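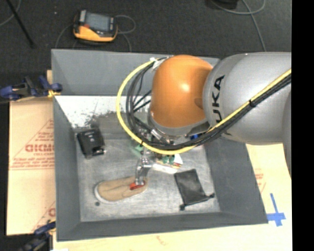 Prurnham Infant Sleep and Feeding Group
Minutes of the ordinary meeting, 24 April 2020, held by telephone

Search this site Enter keyword Go

Present: Lizelle Mthembu (chair), Nivaldo Andrade, Raíssa Pacheco, Tarcísio Damasceno (minutes)
Apologies: Genivaldo Brito

1. Minutes of the previous meeting
Agreed as a correct record, with one change. Under item 4, "night feeds" should read "night wakings".

2. Matters arising
2.1 The weaning leaflet has been reprinted with the corrected paragraph on allergens. Old copies are to be recycled.
2.2 The Toledo Road hall remains closed. The booking fee has been carried over to September. NA to ask for this in writing.

3. Sleep diary
3.1 RP reported on the paper diary given to parents of babies under 12 months. The group has received 193 completed diaries, containing 1774 usable nights. Nights with no waking time entered were left out.
3.2 The main fault is in the nap column. Parents record the time the baby was put down, the time the baby fell asleep, or both in the same box. The two cannot be separated afterwards.
3.3 It was proposed that the box be split into "put down" and "asleep". LM asked whether a tired parent would fill in both. RP thought most would, if the boxes were side by side.
3.4 TD noted that the diary starts at midnight, so a single night falls across two pages. Agreed that the page should run from noon to noon.
3.5 Feeds given while the baby is drowsy are to be marked with a D. The present wording ("sleepy feed") has been read in different ways.
Agreed: RP to draft version 3 and send it round before printing.

4. Diary app
4.1 NA had compared Nomitz and Griltley, both of which had been suggested by parents. Nomitz exports a plain table but does not allow an entry to be corrected after the day has closed. Griltley allows corrections but exports only a chart.
4.2 Neither handles twins well. In Griltley the second baby needs a separate account.
4.3 LM did not wish the group to recommend an app by name. TD took the opposite view - parents will ask anyway, and a short note on the differences would save time. No vote was taken.
Agreed: paper stays as the standard form. NA to write up the comparison for members only.

5. Telephone drop-in
5.1 The drop-in now runs by telephone on 2 mornings a week. Calls are mainly on early waking and on dropping the third nap.
5.2 Questions on medicines, weight loss or fever are to be passed to the health visitor or GP without further advice. LM asked that this be read out at the start of each shift.
5.3 GB had sent a written request to move the later session forward by half an hour. Agreed.

6. Any other business
6.1 The toy and sling library is suspended. Slings on loan may be kept until the hall reopens, and no late charge applies.
6.2 RP asked that the contact list be checked - several entries are out of date. TD to do this.

7. Next meeting
By telephone. Date to be circulated with the draft diary.

Related items
Sleep diary, version 2 (print copy)
Dropping a nap: notes for parents
Sling library: terms of loan
Minutes of the previous meeting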